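Gitthorpe Newsletter
November
By Hugo Joly
4 comments | 11 shares

Changes to the framing service at the Gitthorpe workshop

The framing bench reopens this month after being closed for most of the fall. The old mat cutter had been losing its edge for a long while, and over the summer it started to leave a hooked corner on every window it cut. We have replaced it with a secondhand Camow cutter bought from a shop in Honine that was closing down. It takes board up to 70 inches long, so posters and maps no longer have to be sent out.

Deok-su Nam is running the bench again. He asked me to pass on a few points, as the same questions come up at the counter every week.

What we can take

Prints, photographs, drawings, certificates, maps, and flat textiles. Needlework is fine if it has been washed and is fully dry. We can't take oil paintings that are still tacky, and we can't take anything with mold on it, even if it has been wiped down. Mold gets into the board stock and we lose the whole shelf.

Please don't tape your print to anything before you bring it in. Ordinary clear tape yellows and is very hard to get off old paper. If it is already taped, leave it alone and Deok-su will look at it.

Prices and waiting times

A small ready-made frame with a cut mat is $27, glass included. Custom sizes are priced by the foot and depend on the molding. There is a sample board by the door with the prices written on the back of each piece. Acrylic costs more than glass but weighs a lot less, and we suggest it for anything going over a bed or in a child's room.

The wait is 11 working days at the moment. It will get longer in December, as it does every year. If you want something for a gift, bring it in before the end of the month. We don't do rush orders.

Members still get the discount on molding. It does not apply to glass.

Small frames and where to put them

We sell more small black frames than any other kind. They suit a print with a strong dark shape on plain paper, such as an animal silhouette, and they don't need a wide mat. Most people hang them too high. The middle of the picture should sit near eye level, or lower if you mostly see it from a chair. A small frame can also stand on a shelf or table, but keep it out of direct sun — paper fades faster than people expect, and a dark ink will go brown. 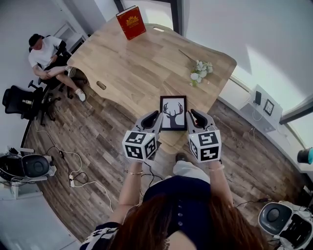
Dropping off and picking up

Use the side entrance on Sang Street. Drop-off is from 9 a.m. to noon, and pickup is any time the workshop is open. Put your name and phone number on the back of the envelope in pencil, and keep the yellow half of the ticket. We had three unclaimed pieces left over from spring, and two of them had no name on them at all. They are behind the counter if you think one is yours.

Recent items
New hours for the wood shop
The roof fund reaches $3,000
Bookbinding class: places left
Lost and found, October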